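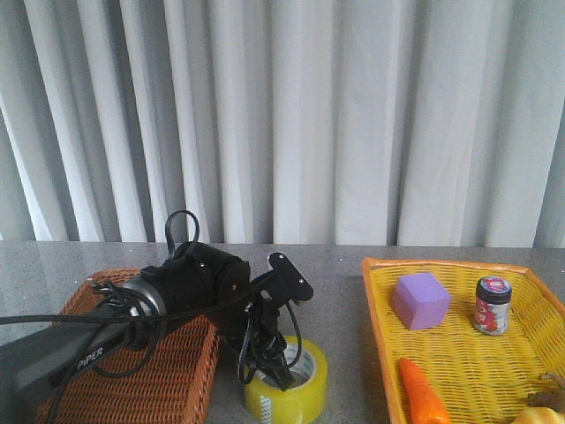

4. Working surfaces and the order of tasks at home

4.1 Aim of this part of the study

The interviews reported in Section 3 showed that people who do paid work at home speak a great deal about time and very little about furniture. When we visited the same homes, however, we saw that the place where a task was done often decided when it was done. In this section we look at the surface itself: who may use it, at which hours, and what must be cleared before another person can begin. We follow Butt's distinction between a "held" surface, which stays in the use of one person through the day, and a "lent" surface, which must be given back at a known time.

4.2 Households and method

The material comes from 20 households in Novstead and Cledlow. All of them had at least one adult doing paid work at home and at least one other person living in the same rooms. The adults kept a written diary for 3 weeks in October and noted each time a surface was prepared for work, cleared, or refused to somebody. Altogether the diaries contain 570 entries. Of these, 84 describe a disagreement, which we understood in a wide sense: a complaint written in the diary was enough, even if no words were spoken to the other person.

The diaries were read by two of us separately and then compared. Where our readings differed, we went back to the household and asked. This was slow, but it changed our understanding in several cases. One entry, "table not free, went upstairs", was first coded as a disagreement. The writer later explained that she had gone upstairs gladly, as the room was warmer there.

4.3 Clearing as a signal

Most entries about clearing were short and practical. Papers were put in a box, the laptop was closed, a cloth was passed over the top. Yet the diaries suggest that clearing is also a message to the other members of the household. In several homes the children did not ask whether work had ended; they waited until the box was on the shelf. A man in Cledlow who repairs clothes wrote that he left one reel of thread on the table when he intended to continue after the meal, and that his family understood this without any discussion.

A fixed hour for giving back the table did not always make matters easier. Where the hour was agreed in advance, small delays were noticed and written down, sometimes by both sides. Where no hour was agreed, people seemed to accept longer delays but complained more about not knowing. We cannot say from our material which arrangement is better, and perhaps the question is not well put, for the households had chosen their arrangement to fit the work.

4.4 Dividing a room

Figure 4. Curtain and grey tabletop.

Several households used fabric to separate the working place from the rest of the room. A curtain is cheap, it can be opened in the evening, and it needs no permission from the landlord. It gives hardly any protection from sound, and the participants knew this well. What they valued was that other people did not look at them. Rukhsana Butt has described a similar effect in shared student rooms – a hanging cloth through which everything could be heard, but behind which nobody was spoken to.

We also found that a divided room produced more held surfaces. When the table stood behind a curtain, the other members of the household treated it as belonging to the worker even at hours when no work was done. In one Novstead flat this became a difficulty, as the only large table was now lost to the evening meal, and the family ate from their knees for most of the diary period. The curtain was later moved to the other side of the table.

4.5 Relation to earlier work

Our results agree in part with those of Yousafzai, who argued that the kitchen table remains lent even after many years of home working. We found the same in most kitchens. In bedrooms and in living rooms the picture was more mixed, and we think that the presence of food explains much of the difference. Broker's model, in which the person with the highest earnings holds the best surface, found little support here. In many of our households the best surface was held by the person whose tools were most troublesome to pack away – a sewing machine, a drawing board, trays of small parts.

Two limits should be mentioned. The diaries were kept only by adults, so the views of children reach us second-hand. In addition, October is a month when gardens and balconies are little used, and a diary kept in summer would probably show some tasks leaving the house altogether. We return to the question of season in Section 5.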